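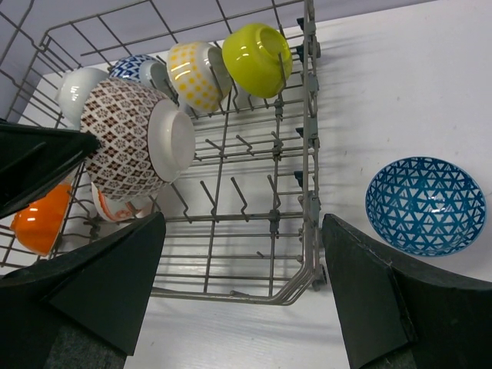 Who writes the index at the back of a book? Usually a freelancer, hired by the publisher or by the author, who reads the final page proofs and decides what a reader might want to look up.

Maritza Usuga has written 90 of them. Her name appears in 2, and in one of those it is misspelled. She works from a back bedroom in Plostcombe, where we spoke in October 2022, with a set of proofs on her lap that she declined to put down.

"People think the computer does it," she said. "The computer can tell you that the word 'church' is on 44 pages. Fine. Which of those pages would you like to read?"

Her longest job was a history of the Waritz canal, which came to 2000 entries and contained, by her account, four men called Oseck. Two of them were lawyers. The author had stopped telling them apart somewhere in the middle and was hoping the index would sort it out.

"I wrote to him. He wrote back, 'Whichever you think best.' So I picked. There may be a family out there that's very annoyed with me."

She got into the trade through Hanna Piątek, an editor who phoned her one February needing an index for a book on hedges in nine days. Usuga had never made one. She said she had. The hedges book is still on her shelf, and she won't let visitors open it.
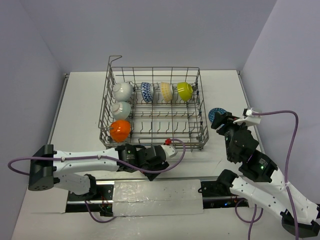 The hard part, she says, is guessing the word a stranger will have in mind. An author may write "vessels" for three hundred pages while every reader goes looking under "pots." She does this to everything now, kitchens included. Give her a dish rack and she will have "bowls, orange" and "bowls, white" before you can find a towel, followed by a long silence over whether the swirl on the white one is worth a line of its own. "Faint swirl? No. Maybe in a book about swirls."

I asked about jokes, which indexers are said to hide in their work. She looked at the ceiling for a while.

"There's one in the Radebe cookbook," she said. "Under 'soup.' It's been eleven years and I've had no letters."

Does she read books for pleasure? She does, novels mainly, and she likes that they have no index. Lately she has been writing one anyway, in pencil, inside the back cover of a detective story. I asked what was listed under "murderer."

"See 'butler,'" she said, and went back to her proofs.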